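2018-09-20
Shih-chieh Yeh

# Kao Desktop Interiors

Kao is a collection of pictures and notes showing the insides of desktop computers with the side panel off. It covers wiring, memory, drive bays and the places where cables get in each other's way. It was put together at Stidarham, a repair and reuse workshop that takes in office desktops, checks them and sends them out again.

This file explains what is in the collection, how the notes were written and what to watch out for when using it.

## Contents

- 830 pictures of open desktop cases
- one notes file per case, in plain text
- `cables.csv`, a table of the cables recorded in each case
- `parts.csv`, a table of memory, drives and cards
- `terms.txt`, the word list used in the notes

The pictures come from 26 cases. Some cases have many more pictures than others. Towers with a lot of loose wiring were covered more heavily than small office machines where most of the board can be seen at once.

Pictures are grouped by case and then by area. The areas are `board`, `memory`, `drives`, `supply`, `cards` and `front`. A picture that covers more than one area is filed under the one the notes talk about first. The folder name is a filing choice and should not be treated as a full list of what is in the picture.

## How the cases were prepared

Ziad Karam and Beverley Tapley did the bench work. Each case was unplugged and laid on its side, and the panel was removed. Loose dust was blown out with the machine outdoors. Fans were held still while this was done.

Cables were left the way they came in. If a previous owner had tied them, the ties stayed. If a drive was missing and its cables were hanging free, they were left hanging. We wanted the notes to match what a repair person finds on opening a used machine, and that is usually a mess.

Work on a case went in this order:

1. Write the case number on a paper tag and tape it to the outside of the case.
2. Note which drive bays are filled and which are open.
3. Record the memory by slot, starting with the slot nearest the processor. Modules are noted by the color of their circuit board as well as by size, where a label can be read. The color turned out to be handy when sorting pictures later.
4. Follow the data cables and the power leads in the drive area. These often run close together and cross over the board on the way, so each one is traced by hand before it goes into `cables.csv`. 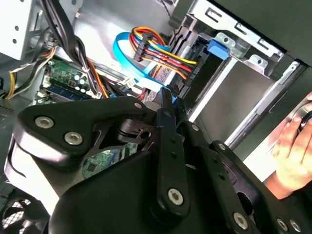 5. Record anything that blocks a connector. The usual causes are a main power bundle lying across the board, or a drive cage that leaves little room behind the drives.
6. Check the entries against the case once more before the panel goes back on.

Steps 4 and 5 take the longest. In a tidy case they are quick. In a tower with several drives and an older power supply, Ziad has spent most of a morning on them.

## Fields in cables.csv

`case` is the case number from the paper tag.

`kind` is one of `data`, `power`, `front-panel`, `fan` or `other`. SATA data cables are entered as `data`. A bundle of wires going to one connector is a single row.

`color` is the main color for a cable with one jacket. For bundles, the colors are listed with hyphens, for example `yellow-red-orange-black`. Order has no meaning.

`from` and `to` give the two ends. If an end could not be reached without taking the cage out, the entry is `unseen`.

`crosses` lists the parts a cable passes over, using names from `terms.txt`.

`slack` is `none`, `some` or `loop`. A loop means the cable doubles back or stands up in a clear curve. This was judged by eye.

## Wording

We tried to keep the notes short and use the same word for the same thing every time. A few that caused arguments:

- "Cage" means the metal frame that holds the drives. "Bay" means one space in it.
- "Board" always means the motherboard. Other boards are called cards.
- "Bundle" means wires running together, tied or not.
- "Seated" is used only after someone has pressed on the part. If it was judged from a picture, the note says "in slot".

Nam-gil Song went through all the notes in January and brought the older ones into line with this list. A few still say "rack" for cage. These will be fixed as they are found.

## Known problems

Two cases, 7 and 19, were opened again after a drive was swapped. Pictures from before and after the swap are both included, but the rows in `cables.csv` describe the later state only. Check the date column in the notes before relying on either one.

Wire colors are not a safe guide to voltage in the older machines. Some makers used their own colors. Do not wire anything from this table. Use a meter.

Orange and red wires are sometimes mixed up in the rows for cases 11 to 14, which were written under a warm lamp. Yellow and black entries are fine.

The lower part of the drive cage is poorly covered in the narrow towers. It is dark in there and the bundles fill most of the gap.

Serial stickers were covered or removed from the cases. If you find one that can still be read, please report it.

## What it is good for

We use Kao to train new people at the bench, mainly on finding both ends of a cable before pulling on it. It has also been used at Anitz to draw up a checklist for used desktops. It would suit anyone writing a repair guide or sorting pictures of computer parts.

It is a poor source for anything on laptops, servers or new gaming machines. There are none in it.

## Changes

Version 2 adds the `crosses` and `slack` fields, splits `supply` from `board`, and drops a set of blurred pictures of case 3.

Corrections go to Chun-hung Tsai at the Stidarham front desk. Give the case number and the row.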